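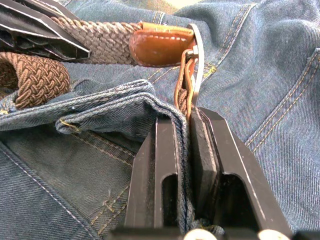
4.2 Equipment planning and consumables

The budget for the second phase was drawn up after the first set of clothing tasks. Three costs had been set too low in the original plan: grip pads, spare fingers, and operator hours. The arm and controller made up most of the purchase price, but they caused few changes to the plan once the order was placed with Ginting.

Grip pads were first listed as a yearly item. We moved them to a monthly line after 219 sessions, when the records kept by Dewanti Nasution showed that denim and braided belts used up pads faster than shirts or towels did. Each station now holds 9 spare pads. Fingers are bought in pairs, and a second full set is kept at the Kulia site so that a station does not wait on shipping.

Figure 4. Wrist view during a jeans and belt task. The fingers pinch a folded edge of denim below the belt buckle. A grip pad is visible on the inner face of the right finger.

Tasks like the one in Figure 4 also affect how many wrist cameras to buy. Folded cloth is easily hidden from a fixed overhead camera, and Poul Toft asked that every gripper carry its own. We priced one camera per gripper plus one spare per station. Mounts and cables were quoted separately by Prarari and should be entered on their own line.

Garments were the smallest item. A set of used jeans and belts cost 85 dollars per station and was replaced in March. The total for consumables at one station, including pads, fingers, and garments, came to 3,081 dollars for the phase. Operator time is not part of this figure and is treated in Section 4.3.

For sites planning a similar purchase, we suggest ordering the first batch of pads with the arm. Our own first order was placed late, and the Lela station ran a reduced schedule until the parts came in.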